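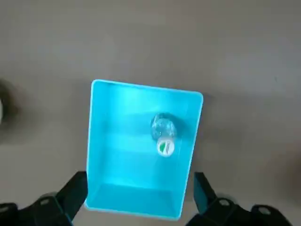 A blue plastic bin with rounded corners.

Lamosard opens kitchen lending room in Duderham

HUDTON, August. The household goods company Lamosard will open a kitchen lending room in Duderham this month. Residents can borrow small appliances, storage bins and canisters for up to 26 days, free of charge. The room is located in the Nikolaidis building, on the ground floor, and it will be open every day until 8 in the evening.

At the opening there will be 100 items in the catalog. Each borrower may take two items at one time and must return them clean.

"Many families need a certain appliance only for one holiday or one visit of relatives," said Drita Vasić, director of Lamosard. "We want that they can have it without buying it."

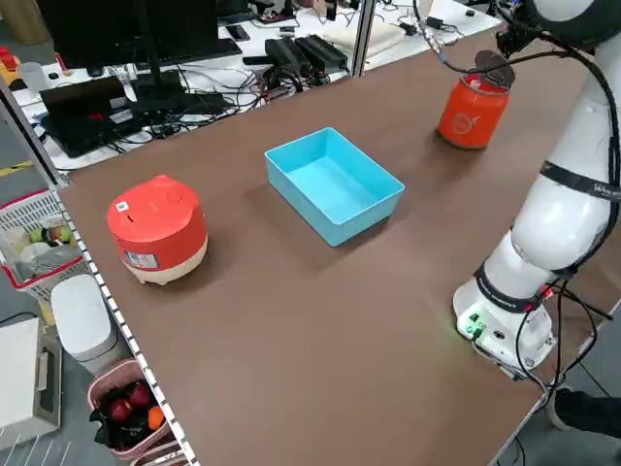 Kitchen items on a brown table, with an open light-blue bin.

The lending room follows a smaller trial in Hudton, where the company lent only baking equipment. Borrowers there asked mostly for bigger items and for longer loan periods.

Registration is possible at the desk with a proof of address. Questions from the press are answered by Jasmina Nikolovski, communications office, Lamosard, Hudton.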